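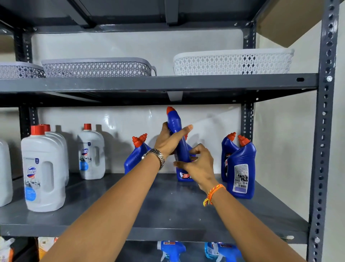 Selim Özkan thinks we are wrong about the port fee, and says so in the margin of last week's page: the wholesalers raised prices before the fee came in, so the fee can't be what did it. Fair point. It deserves a proper answer, so this page is my try at one.

Tuesday, November, morning

Reran the Pendville invoices with the cutoff moved back a month. Same file as before, 1426 lines, importers and wholesalers mixed together. I still don't like that they're mixed. Dervishi bills as both, depending on the customer, and the file has no column that tells you which hat they were wearing.

With the new cutoff, most of the rise sits ahead of the fee, as Selim says. But the fee was announced well before it was charged, and anyone with stock in a warehouse had every reason to mark it up on the announcement. So "before the fee" could mean two things and the invoices won't separate them. I'd want to see order dates. We have invoice dates.

The Treltovik statement keeps getting quoted at us as if it settled things. It says the fee added 9 percent to landed cost. Landed cost of what? A container of mixed household goods and a container of tires don't pay the same per unit, and there is no worksheet attached. I wrote to ask for one. Not holding my breath. Until it comes I'm not using the number, and I'd ask that it stay off the slides too.

After lunch

Pulled the Stesteo lines out by themselves. They buy through a different port, so they never paid the Pendville fee at all and make a rough comparison. Their prices went up too, though later and by less. Could be they followed the market. Could be freight. I looked for a freight line on their invoices and found it on maybe half, the rest are all-in prices.

Found a mistake of mine while I was in there. Credit notes were being read as sales with the sign dropped, so returns were counting as purchases. Fixed. It moves the average down a little and doesn't change the shape. Old chart is no good, please don't forward it.

Also found 5 invoices entered twice under slightly different spellings of the buyer. Took out the copies by hand and kept a list in the folder. There may be more that I can't spot by eye.

Where I am tonight: prices went up. The fee probably had something to do with it. How much, I can't say -- and I don't believe anyone who says they can from this file.

To do
Ask Dervishi for order dates, even a sample
Split importer and wholesaler lines if they'll tell us which are which
Selim to check my credit note fix against the raw export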